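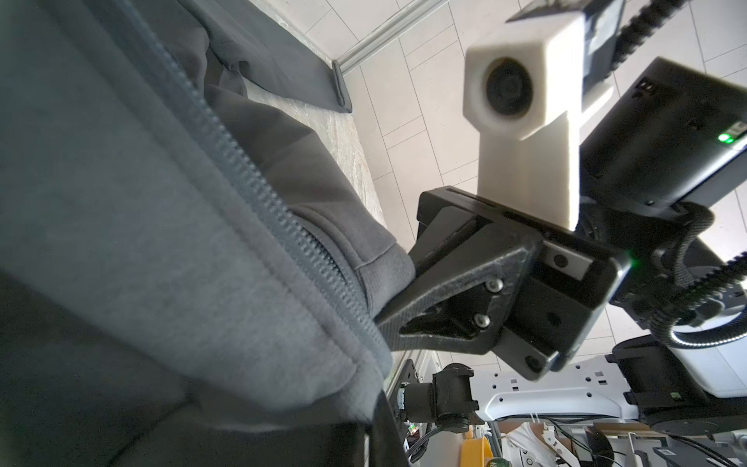
What is in the Pidell Mending Log?

Records of clothing repairs, one row per garment, from the Rekotcombe and Flestside repair evenings.

I started it in December with a pencil and a stack of old index cards, and it has grown into something I love digging through. So many elbows! So many pockets that gave up at the same corner!

Files
repairs.csv – one line per repair
fabrics.csv – fabric names and the spellings people use for them
notes.txt – anything that wouldn't fit in a column

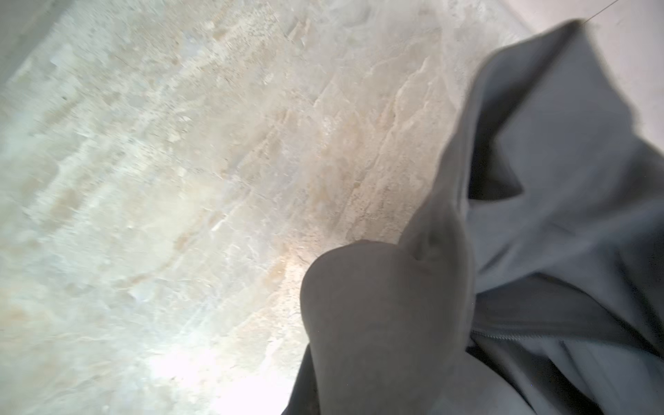 Columns
garment: plain words, lower case
fault: seam, hole, zipper, button, hem or other
minutes: bench time, capped at 90
thread: weight as printed on the spool, blank if unknown
outcome: fixed, partly fixed or sent home

Known problems
Early Flestside rows mix up "hem" and "cuff". I've corrected 50 of them by hand and would be thrilled to have help with the rest. Minutes for darning run low – people forget to stop and write.
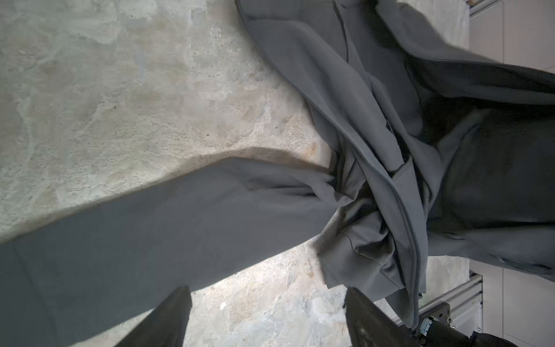 Version 2
Adds the Huenchumán sheets, typed up by Tadeo Daza, with his lovely notes on wool.

License
Free to use and share. Please keep the file names.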